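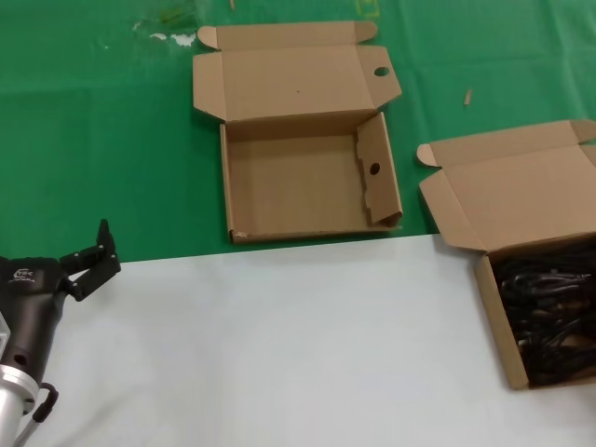

Home | Programs | Reports | Grants | Contact

Pladonum Housing Repair Fund: Progress Report, July

1. Purpose of the grant

The grant supports the repair and re-letting of vacant rental units in the Uvport district. Under the agreement, the Fund pays for code repairs, and owners in turn offer the units at an agreed rent for 60 months. This report covers work since the previous statement and was prepared by Lanying Pan, program manager.

2. Units and owners

Owners of 200 units were contacted by letter during the period. Replies were slower than planned in the blocks north of Drurnport Avenue, where many buildings are held by out-of-town heirs and the mailing addresses on the tax roll are old. A second letter has been sent to those owners by certified mail.

The largest single property remains the Mangundap Building, built in 1909. Title work uncovered an unreleased lien from a prior owner, and closing on the repair agreement was moved back while the county recorded the release. The release is now on file. Roof and stair work may proceed once the permit is issued.

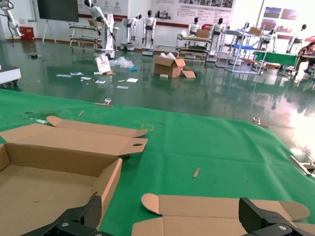

3. Tenant applications

The intake office received almost 700 applications. Income review is complete for the first group. Applicants with missing pay records were given an extra month to supply them, and their place on the list was kept. Yutong Mao has taken over the waiting list and is merging the two older lists into one.

4. Budget

Spending on plumbing and wiring is above the approved line. Spending on legal fees is below it. We request approval to move the unspent legal funds to the repair line, with no change to the total award. Insurance premiums for vacant units are due for renewal in the next period and are already included in the approved budget.

5. Next period

Inspections will continue in Uvport. A revised schedule for the Mangundap Building will be sent with the next statement, together with the signed rent agreements.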